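# The Arm Works Fine on the Screen

The coffee at the Hestex open day was good and the parking was free, and I mention both early so that the company gets its due. I had driven 76 miles to see a robot put one thing into another thing. By lunch I had seen it done many times, nearly always inside a computer.

Hestex builds control software for small industrial arms. Its main product is called Belay, and the pitch is that a factory can teach a robot a new assembly job in simulation, overnight, without stopping the line. The company had invited plant managers, a few investors and me. We sat on folding chairs facing a large monitor.

Bereket Kumsa, who leads the Belay team, ran the morning session. He is a patient explainer and he didn't oversell, which made him unusual in the room. The job on the screen was a plain one. A black gripper works over a flat surface, with a long yellow piece and a green frame that has a narrow slot down its middle. Learning to bring two parts like that together, Kumsa told us, takes a person no time at all and takes a robot a great deal of practice.
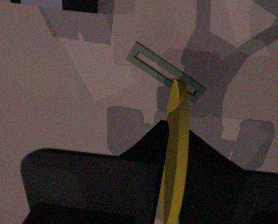 How much practice depends on who is counting. A slide claimed a success rate that drew a murmur from the investors, and I asked how many of those attempts had been made with real parts. The answer was 41. The simulated total was 751, and the slide had added the two together. Kumsa gave me both numbers without fuss when I asked for them. I would have liked them on the slide.

My doubts about this are not new. A simulated part has the size its file says it has. Plastic parts come out of the mold a little fat or a little thin, and they pick up grease, and somebody drops a box of them. Kumsa's team varies the lighting and the friction in its software to prepare the arm for this - sensible work, and he talked about it well. A manager from Lurnska, which makes cabinet fittings, wanted to know if it varied the operator. He got a laugh and no answer.

After lunch we were walked next door to see a real arm. It had its own fenced cell and its own technician. We were promised 20 insertions in a row. It made the first six cleanly, then pushed a part against the edge of the slot and stopped with a red light showing. The technician reset it. The second run went to the end, and people clapped.

I don't hold the red light against anyone. Stopping is what a careful machine should do. But the brochure in my bag says "ready for your floor," and Trusent, the firm selling the system to smaller shops, is quoting delivery by February. I asked its sales rep what happens when an arm stops at two in the morning with no technician beside it. He said there was a support plan. I asked what it cost, and he offered to have someone call me.

I'm still waiting for the call.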